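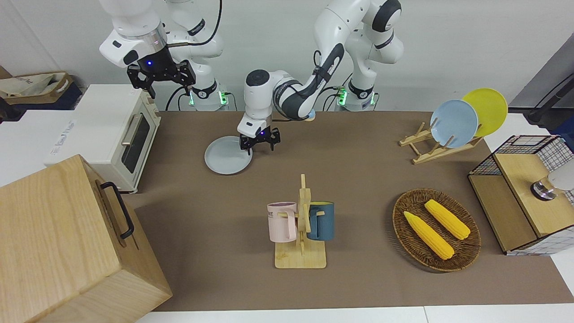
4 min read

The skirt was green, and I want that on the record before Olga tells you it was teal.

I found it at Ramham, the secondhand place behind the bus depot in Stireston, on a rack marked "occasion." Pleated, midi length, a side zip that stuck halfway. It was 80 dollars, which for Ramham is a lot, and I stood there holding it against my jeans for so long that Noreen Qureshi came out from behind the register and asked if I was all right.

"It's got pockets," I said.

"It's got one pocket," Noreen said. "Somebody sewed the other one shut."

I bought it anyway! I had Indira's engagement party that night and nothing to wear except the wrap dress I'd worn to the last four parties (all with the same people, all with the same photographer). I ironed the pleats on a towel on my bed, put it on with a white shirt and my good boots, and felt like a woman who owns a piano.

Olga Correia met me on the steps. She looked me up and down and said, "Teal. Brave."

"Green."

"Hm," said Olga.

The party was loud and lovely and there were little lamb things going around on trays. I was reaching for my second one when an older lady in a gray silk jacket took hold of my elbow. She had beautiful buttons, knotted ones, all the way up to her chin.

"Excuse me," she said. "Where did you get my skirt?"

I laughed. She didn't.

Her name was Nhung Tiêu. She told me she'd made it in 2000, when she was cutting patterns for a shop called Khương, over in Drornden, and that she'd worn it to dance with a man named Lộc Bạch every week for one whole summer. Then in July he moved away, and she put it in a bag, and her sister gave the bag to somebody, and that was the last she saw of it.

"The left pocket," she said. "Did you open it?"

I told her no, I'd thought it was just a repair.

So there we were in Indira Sastry's downstairs bathroom, me standing on the bath mat in my shirt and tights, and Nhung sitting on the edge of the tub with a pair of nail scissors, picking out stitches one at a time. Olga held the flashlight on her phone. It took ages - she'd used a double thread, she said, because she'd been angry.

Inside was a folded bus ticket to Drornden, one way, and a button. It was knotted silk, gray, the same as the ones on her jacket. She looked down at the front of herself, and I did too, and third from the top there was a plain one I hadn't noticed.

"I looked everywhere for that," she said.

I told her to take the skirt, obviously. She held it up to the light for a bit and then handed it back to me and said the waist would never close on her now, and that I should get the zip replaced by someone who knew what they were doing. She wrote her number on the back of the bus ticket.

"And it's green," she told Olga on the way out.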